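Thread: Low hot water flow at kitchen faucet only, cold side fine
Board: Plumbing and Water > Supply and Fixtures
Page 1 of 1

copperline_tee
Posted Saturday, 8:14 AM

House is a two-story, copper trunk lines from the original build, PEX branches added by a previous owner. Kitchen faucet is a single-handle gooseneck. Cold side flow is normal. Hot side has dropped over the past few months to the point where filling a stockpot takes noticeably longer than it used to. Every other hot outlet in the house is unaffected, including the upstairs shower, which is the farthest run from the heater.

Static pressure at the hose bib is 61 psi. Heater is a tank unit, Ormsby, set to medium. No water softener. Municipal supply is hard and the kettle scales up fast.

What I have done so far:
Removed and soaked the aerator. No change.
Opened and closed the hot stop under the sink. It turns, but feels gritty near the end of travel.
Checked that the supply line is not kinked.

My guess is the cartridge. Before I order one I would like a second opinion.

mudring
Posted Saturday, 8:52 AM

The aerator was never a candidate. Both sides go through it. If the cold runs full and the hot does not, the restriction is upstream of the point where they mix. That leaves the cartridge inlet, the hot supply hose, the stop valve, or the branch.

Disconnect the hot supply hose at the faucet end, point it into a bucket, and open the stop. If flow is strong, the problem is the faucet. If it is weak, move down to the stop.

half_inch_nominal
Posted Saturday, 9:30 AM

Agree with the bucket test. Disagree that it will be the cartridge. A gritty multi-turn stop on a hard water supply is usually a worn washer or a washer that has come off the stem. When it comes off it sits on the seat and acts like a check disc that only partly lifts. The handle turns normally and the flow stays poor regardless of position.

Also ask whether the supply hose has a built-in check or flood-stop device at the valve end. The Olline hoses have one, and the one I took apart was half closed with scale.

copperline_tee
Posted Saturday, 11:47 AM

Bucket test done. Cold hose at the faucet end gives a full stream. Hot hose gives maybe half of that. So the faucet is cleared, at least as the main cause.

The hoses are braided and I cannot find a brand on them. There is a plastic collar at the valve end of the hot one and none on the cold one, so they were not bought as a pair.

Hose is back on and the sink is usable for now. We have been rinsing the breakfast things with cold.

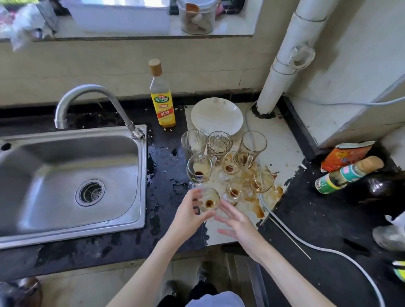
copperline_tee
Member, 203 posts
Posted Saturday, 11:53 AM

Forgot to ask. If the stop has to be replaced, is there any reason to stay with a multi-turn valve? The existing one is a compression fitting on a half-inch copper stub-out. There is enough stub to work with if the old ferrule comes off cleanly.

mudring
Posted Saturday, 12:20 PM

Swap the hose first. It is the cheaper part and the collar is suspicious. Run the bucket test again with a plain hose and you will know whether the stop is involved.

On the valve, go quarter-turn. Use a ferrule puller. Do not cut the ferrule with a hacksaw unless you are comfortable stopping short of the copper. Clean the stub with fine abrasive cloth, new nut, new ferrule, and a drop of oil on the threads. No tape and no dope on a compression joint.

valve_seat_vera
Posted Saturday, 1:05 PM

I would not default to quarter-turn on hard water. Ball stops that are never exercised can seize just as badly as the old ones, and when they do the handle snaps off. I have two Trivent quarter-turns in my own laundry room that cannot be closed. A multi-turn with a fresh washer can at least be rebuilt in place.

Whichever you install, close and open it twice a year.

mudring
Posted Saturday, 1:31 PM

A rebuild in place still needs the house main off, same as a replacement. The labor difference is ten minutes. I have pulled far more dead multi-turns than dead ball stops, although that partly reflects what was installed in older houses around here.

half_inch_nominal
Posted Saturday, 2:10 PM

Both of you are assuming the water stays this hard on the hot side. If one stop is scaled to half flow, the tank has sediment too. When was it last flushed, and when was the anode last looked at? Replacing the stop without flushing means loose scale goes straight to the new valve and then to the cartridge screens.

copperline_tee
Posted Saturday, 5:38 PM

New plain hose installed on the hot side. Flow improved but is still short of the cold, so it is both the hose and the stop. I cut the old collar open. There is a small plastic poppet inside with a white crust on one side — it moved, but only about a third of its travel.

Tank has not been flushed since I moved in, which was 3 years ago. Anode, never checked.

mudring
Posted Saturday, 6:02 PM

Flush the tank, then change the stop, in that order. Leave the new valve disconnected from the faucet and purge it into the bucket before you hook up the hose.

valve_seat_vera
Posted Saturday, 6:15 PM

Seconded on the order. If the drain valve on the tank is plastic, have a brass cap for the hose thread ready before you open it. They often do not reseat after the first use in years.

copperline_tee
Posted Sunday, 4:26 PM

Flushed and replaced. The tank gave up to a quart of white flakes, and the drain valve did drip afterward, so the cap went on. The old stop had its washer loose on the seat as half_inch_nominal described. I went with a quarter-turn from Drurnach. Hot and cold now fill the bucket in the same time.

The anode hex would not move with a breaker bar. I will start a separate thread for that in the heater section.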